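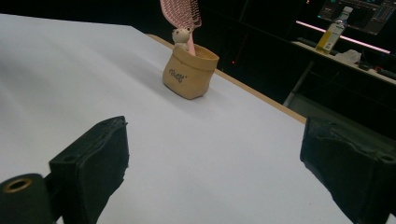
A small tan pouch on the white table. Mine holds clothespins one month and tea bags the next!

I love a white table, I really do. We got ours in September, a big smooth white top with a light wood edge, and within a week it had a ring of turmeric, one line of ballpoint and a gray smear I still can't explain. So I've been collecting cleaning tricks ever since, and plenty of you have sent me yours (keep them coming!). Posted December 19, 2018, just in time for the holiday gravy.

Everyday wiping

Warm water, one drop of dish soap, a soft cloth. That's my whole daily routine. Wring the cloth until it barely feels damp, wipe the long way, then go over it with a dry one. I used to squirt soap straight on the top and wonder why it looked streaky by dinner – too much soap! If yours is already streaky, a splash of white vinegar in a bowl of water clears the film. Keep the vinegar off marble and other natural stone, though.

Turmeric, curry, tomato

Baking soda and water, mixed to about the thickness of toothpaste. Dab it on, leave it 10 minutes, wipe it off with a wet cloth. Don't scrub. Turmeric also fades in sunlight, so if the table stands near a window, give it a few bright days before you panic. My yellow ring took three and I was dancing around the kitchen.

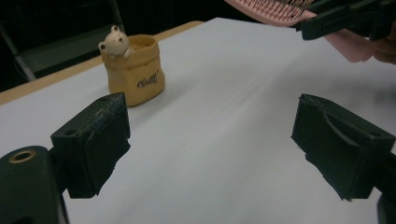

White top, dim light. Faint streaks love to show up at a low angle, so check yours from the side.

Pen and marker

Rubbing alcohol on a cotton ball, and test it somewhere hidden first, please. Ballpoint comes off in seconds. Permanent marker takes a few rounds, with a fresh cotton ball each time so you aren't spreading purple all over the place (ask me how I know). Rinse with plain water after. Keep the alcohol away from the wood edge, it can cloud the finish.

The wood edge

Wipe with the grain and dry it right away. If the edge is oiled wood, rub in a thin coat of mineral oil twice a year and buff it the next morning. If it's varnished, skip the oil, it just sits there feeling greasy. Crumbs pack into the seam where the white meets the wood, and a wooden toothpick gets them out beautifully. An old soft toothbrush is good too.

Scuffs and gray marks

Try a clean pencil eraser, the white kind! Light strokes, and brush away the bits. Melamine sponges work on the stubborn ones, but they're slightly abrasive and will dull a glossy top if you lean on them, so go easy and only when the eraser fails.

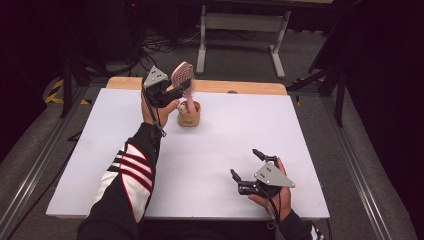

Carolina Pinheiro: Love the eraser tip! For candle wax I put a bag of ice on it for a few minutes and then lift it with an old plastic card. Does the baking soda paste leave a haze on yours? Mine needed a second rinse.

Yes, it does, Carolina! Two rinses and a dry cloth for me. And I'm trying the ice bag the minute the holiday candles drip.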